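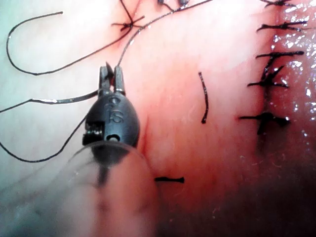
By the Kernstead newsroom | 7/12/21 | Filed under: Surgical skills, Materials

Kernstead surgical skills lab revises its knot-tying module

The surgical skills lab at Kernstead has rewritten the knot-tying part of its suturing course. The new module covers instrument ties with black suture thread, the handling of long strands near the work, and the trimming of tails. It replaces a version in use for 12 years and applies to all trainees entering the course from January.

The main change is in the order of the work. Trainees used to place a full row of stitches first and tie them afterward. They will now place and tie each stitch before starting the next. Under the old order, several untied strands lay across the surface at the same time, and a strand from one stitch was often caught in the loop of another. Instructors recorded this as the most frequent fault in the bench test.

Thread length has also been set. Each piece for a single interrupted stitch is cut before the exercise and may not be shortened until the knot is complete. Excess thread forms wide loops beside the instrument, and the trainee has to keep track of which strand is the standing end and which is the working end. The module includes a separate drill for this step. The thread is laid down slack, the jaws take hold close to the surface, and the loops are drawn down one after another without letting go of the short end.

Black thread was kept over the undyed type. It shows clearly against pink and red surfaces, including where the area around a knot is darker than the rest. Undyed thread was tried in two groups and dropped after graders had trouble following the crossing strands on video.

The standard knot is a surgeon's knot with an extra throw on the first pass, followed by single throws in alternating directions. Graders check four points:

Knot sits flat on the surface
Throws alternate
Surface is not gathered or puckered around the stitch
Tails are even and long enough to be held with the jaws

The last point is new. The earlier module gave no lower limit for tails, and many were cut so close that the knot slipped when pulled. Tails that splay in different directions are accepted. Tails that lie across a neighboring stitch are marked down, and the trainee has to trim them before the next stitch is placed.

A pass now requires a score of 70 on the bench test, with no single check point failed. The test can be repeated after 2 further practice sessions. There is no time limit on the first attempt. On the second attempt the time is recorded but does not count toward the score.

Practice pads for the course are supplied by Novico and thread by Vilberg. The lab expects to use around 800 lengths of thread per intake, more than before, as cut pieces are no longer shared between exercises. Used thread and needles are counted at the end of each session and the count is entered on the bench sheet.

The written guide, known as the Moncrieff notes after the building where the course was first held, has been updated to match. Two sections were removed, one on hand ties and one on continuous stitches. Both will return as separate modules at a later date. Until then, trainees who need continuous stitching for their placement should use the previous edition, which remains on the shelf in the skills lab.

Bench bookings for the new module are open. Trainees who passed under the old version do not have to repeat the test.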